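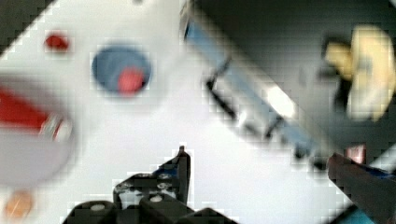
Ketchup is a thick table sauce with a sweet and sour taste. In its most common form it is made from tomatoes, sugar, vinegar, salt and a mixture of spices. It is eaten cold with hot food, mainly with fried potatoes, sausages, hamburgers and eggs, and it is also used in the kitchen as a base for other sauces. In some regions the spelling "catsup" is still met, but "ketchup" is now the usual form.

Name

The origin of the word is not fully certain. Most dictionaries connect it with a word from the Hokkien language of southern China, which was the name of a salty liquid made from fermented fish. The word came into English at the end of the seventeenth century, probably through the Malay language. At that time it did not mean a tomato product, and it was used for many kinds of thin, dark sauces.

Early history

English cooks of the eighteenth century tried to copy the sauces that traders brought home from Asia. They used the ingredients which they had near them, such as mushrooms, walnuts, oysters and anchovies. Mushroom ketchup was the best known of these. The mushrooms were salted and left for several days, and then the juice was pressed out and boiled with pepper, cloves and mace. The result was dark and could be kept for a long time. A few spoons were enough for a stew or a gravy.

Tomatoes were added to the family of ketchups in the early nineteenth century in the United States. The first recipes had no sugar, or very little of it, and they were less thick than the sauce of today.

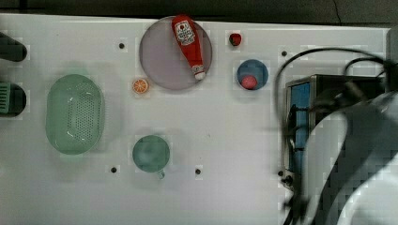

Home production was hard work. The tomatoes ripened together in the late summer, and a family had to boil them for many hours and stir the pot all the time so that the bottom did not burn. For this reason the ready sauce in bottles became popular quickly when factories started to sell it. The early factory product was often of poor quality. It was made from the leftovers of canning, and it was preserved with chemicals that are not permitted in many countries now. Later producers used riper fruit and more vinegar and sugar, and so they could leave out the preservatives. This change also gave the sauce its present taste.

Production

Ripe tomatoes are washed, chopped and heated. The heated mass is passed through a sieve, which removes the skins and the seeds. Many factories do not begin with fresh fruit but with tomato paste, because it can be stored and used in every season. Sugar, vinegar, salt and spices are added, and the sauce is cooked until it has the right thickness. Onion powder, garlic, allspice, cloves and cinnamon are common, although the exact mixture is usually kept secret by the maker.

Air must be removed before filling. If it stays in the sauce, the color becomes brown faster and small bubbles are formed.

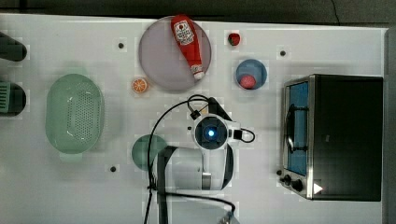
Why does ketchup stay in the bottle and then come out all at once?

Ketchup becomes thinner when it is moved with enough force. At rest it behaves almost like a soft solid, and after a strong shake it flows easily, so a large amount can leave the bottle suddenly.

Scientists call this property shear thinning. It is found also in some paints and in many creams. In ketchup it comes mainly from the small solid parts of the tomato, and some makers add a thickener such as xanthan gum to make it stronger.

Packaging

For a long time ketchup was sold in glass. Glass shows the color well and does not let oxygen in, but it is heavy and it can break. Squeeze bottles of plastic came into wide use in the 1980s. Many of them are designed to stand on the cap, so that the sauce is always near the opening. Restaurants also use small single packets and large containers with a pump.

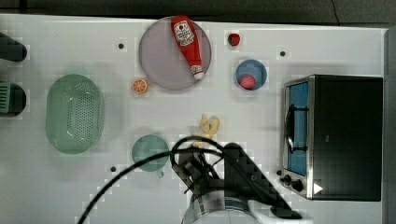 Storage

A closed bottle can be kept in a cupboard until the date on the label. After opening, most makers advise to put it in the refrigerator. The acid protects the sauce against many bacteria, but the taste and the color change more slowly in the cold. A thin layer of clear liquid on the top is normal, and it disappears when the bottle is shaken.

Related sauces

Banana ketchup is popular in the Philippines. Curry ketchup is common in Germany and in the countries near it, and it is eaten mostly with sausage. Mushroom ketchup is still sold in Britain in small amounts.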